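Tenant Handbook > Kitchens > Care of Wood Surfaces and Fittings

Questions about wood in the kitchen

These answers apply to all furnished units at Berell and Erier. Units at Prindel have stone counters, so only the sections on drawers and boards apply there.

What finish is on the wood?
Cabinets and drawer fronts have a clear water-based finish. Cutting boards and dish racks have no film finish. They are treated with food-grade mineral oil before move-in and need to be oiled again by the tenant.

How should I clean cabinet fronts?
Use a damp cloth and a few drops of dish soap, wipe along the grain, then dry. Do not use bleach, ammonia, scouring powder or melamine sponges. Steam cleaners lift the finish at the joints and are not covered under normal wear.

Can plates be left in a wooden rack overnight?
Yes, provided the rack has a tray or a dry towel under it and air can reach the feet. Empty the tray daily. Dark spots at the base of the dowels are mildew; scrub with white vinegar and let the rack dry fully before use. 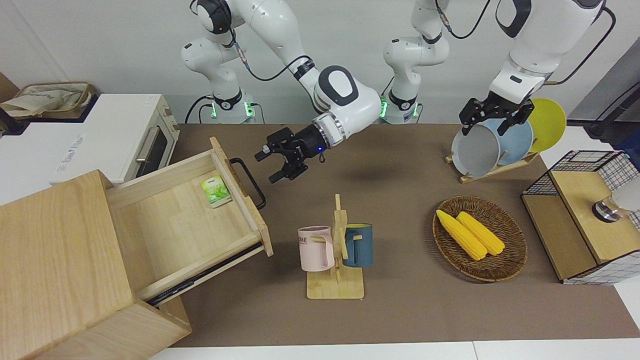 Racks with loose dowels can be reglued. Use a waterproof wood glue rated for indirect food contact and leave the rack clamped for 16 hours. If more than two dowels are loose, request a replacement.

How often should a cutting board be oiled?
Once a month for the first four months, then whenever the surface looks pale or feels rough. Apply a thin coat to both faces and all edges. Oiling one face only will cause the board to cup. Olive and sunflower oil turn rancid and should not be used.

Does bamboo need different care?
The schedule is the same. Bamboo takes up less oil, so wipe off the excess after 90 minutes. It must not go in the dishwasher or be left to soak.
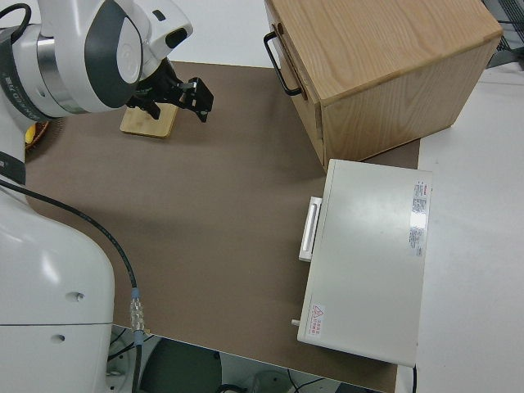
Small bamboo board, square shape.

A drawer sticks. What should I check?
First empty it and look for items caught behind the box. Then check the humidity. Solid wood drawers swell in summer, and most reports reach us in June. Below 39 percent relative humidity the opposite happens and gaps may show at the corners. Neither is a defect.

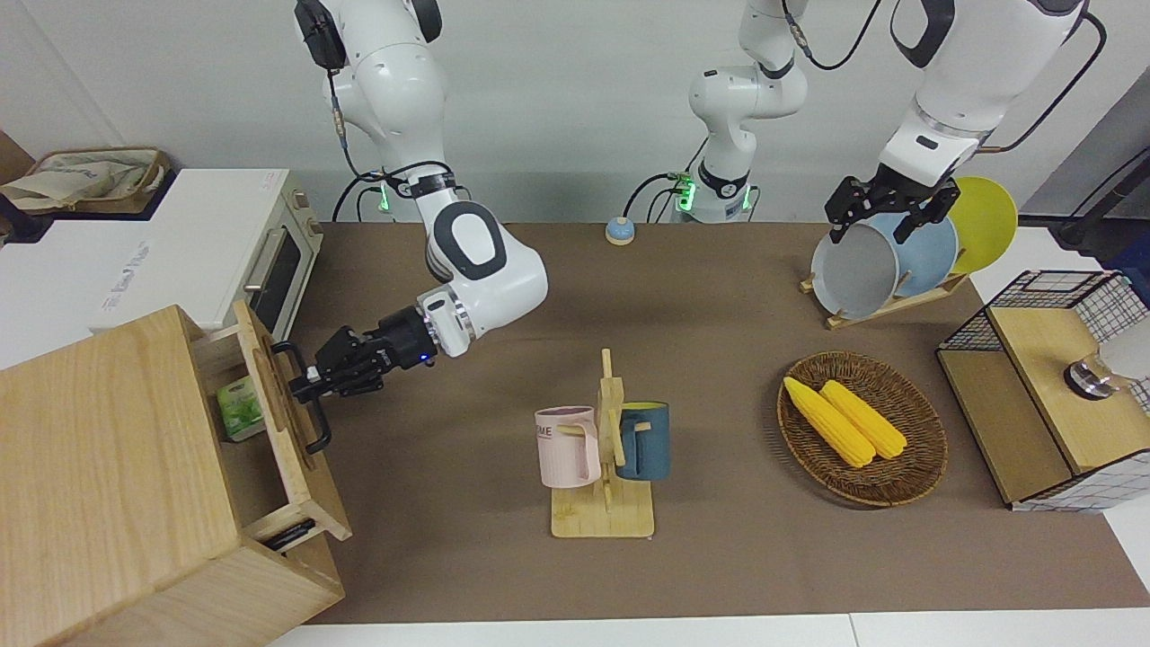

If the drawer still binds, rub a plain white candle along the runners. Do not sand or plane any part. Loose handles can be tightened from inside the drawer front with a Phillips screwdriver; stop when the handle no longer turns.

Who handles repairs?
Mahnaz Ghasemi takes requests for Berell and Erier. Afshin Ebrahimi covers Prindel. Refinishing is contracted to Akbari and is scheduled by building. Include the unit number and the cabinet position, counted from the sink.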